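Malabanan Control Software: Set-up Guide

Section 5. Wrist camera streams and the workspace mask

Before you start

Complete Section 4 (joint homing) on both arms first. The steps in this section assume that the Nelix controller is running, that both arms report Ready, and that you can log in to the Malabanan console with an operator account. Viewer accounts can open the pages mentioned below but cannot save changes.

You will need:
The table cleared of tools and loose cable
One flat, single-coloured object to use as a target
The site profile saved at the end of Section 4

Caution: Keep the emergency stop within reach throughout. Steps 9 to 14 move the arms under software control.

5.1 Starting the camera streams

1. In the console, open Devices, then Cameras. Each wrist camera should appear under the arm it is mounted on.

2. Select the left wrist camera and press Start. Wait for the status to change from Opening to Streaming.

3. Do the same for the right wrist camera.

4. Check the frame interval shown beside each stream. If it climbs above 100 ms and stays there, stop the stream, lower the resolution by one step and start it again.

5. Press Swap if the two names are the wrong way round. To find out, hold your hand in front of one camera and see which preview goes dark. Do not correct the names by exchanging plugs at the controller, as the calibration file is tied to the port.

Note: Profiles made before release 3 stored the camera names without the arm prefix. Open such a profile and save it again before you go on. The old names will load, but the planner ignores them and gives no warning.

5.2 Building the self mask

A wrist camera always sees part of its own gripper. The self mask tells the perception module which pixels belong to that gripper, so that they are left out of object detection and of the planner's obstacle map.

6. Open Perception, then Self Mask, and choose the arm.

7. Set the gripper opening to the value you use most often in your tasks. The mask is interpolated between stored openings, and it is most accurate at the ones you record.

8. Press Record. The software stores 100 frames.

9. Press Sweep. The wrist turns slowly through 90 degrees and back while the gripper stays at the same opening. Anything that keeps its place in the view during the sweep is treated as part of the gripper.

10. Look at the result. The mask should cover both fingers up to the tips. If the tips are left out, raise Edge Tolerance by one and run the sweep again. Blurred edges on parts close to the lens are the usual cause.

11. Repeat steps 7 to 10 with the gripper fully open and with it closed as far as your tasks need. Three openings are enough for most sites.

Caution: Do not run a sweep with an object in the gripper. The object will be added to the mask, and the detector will then miss anything that appears in that part of the view.

5.3 Telling the arms apart

The self mask covers only the arm that carries the camera. The other arm is handled by the arm filter, which works out from the joint readings where that arm ought to be and projects its outline into the view.

12. Move both arms to the pose named table_view. If your profile has no such pose, make one in which each wrist camera can see the other gripper above the table and the grippers are well apart.

13. Open Perception, then Arm Filter, and turn on Overlay. The outline of the other arm is drawn in green over the live stream.

14. Compare the outline with the arm itself. A small, steady offset can be taken out with the X and Y sliders. An offset that grows as the arm moves means that the base transform is wrong, and you must go back to Section 4.4.

15. Set Margin. The default suits bare grippers. Increase it if you have fitted brackets, a sensor housing or cables that are missing from the arm model.
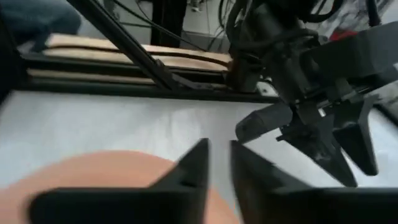
Does the arm filter stop the two arms from colliding?

Collision avoidance is done by the planner, using joint positions and the arm model. The arm filter only removes the other arm from the camera data, so that it is not reported as an object. Leave both turned on.

5.4 Setting the workspace limit

16. Open Planning, then Workspace. Enter the height of the table surface as measured in Section 4.

17. Set Clearance. This is the lowest point the fingertips may reach in a free move. Grasp moves use a separate value, found on the Grasp page.

18. Draw the boundary on the top view. Keep it inside the edge of the table on every side. Detections outside the boundary are dropped, so people and equipment beyond the table do not reach the object list.

19. Place the target flat on the table, inside the boundary, and press Detect Once. One object should be listed. If part of the target is hidden by a finger, the entry is marked Partial. The planner will not grasp a partial object until a second view confirms its outline.

20. Save the profile under a new name. Keep the old one until the first full task has run without a fault.

5.5 Faults

Stream stays at Opening
Another program is holding the camera. Close Gamach Recorder if it is running on the same machine. If that does not help, restart the camera service from Devices, Services.

Mask Stale
The gripper opening has gone outside the recorded range. Record a further opening as in steps 7 to 10.

Overlay lags behind the arm
The camera clock and the controller clock have drifted apart. Press Sync on the Devices page. The clocks are otherwise matched every 600 seconds.

Two objects listed for one target
Usually a finger lies across the target and splits it in the view. Turn on Merge Across Mask, or move the wrist and detect again.

Section revised July 9, 2023. Text: Charito Dizon. Steps checked by Amado Dizon.

Next: Section 6, Recording and replaying a task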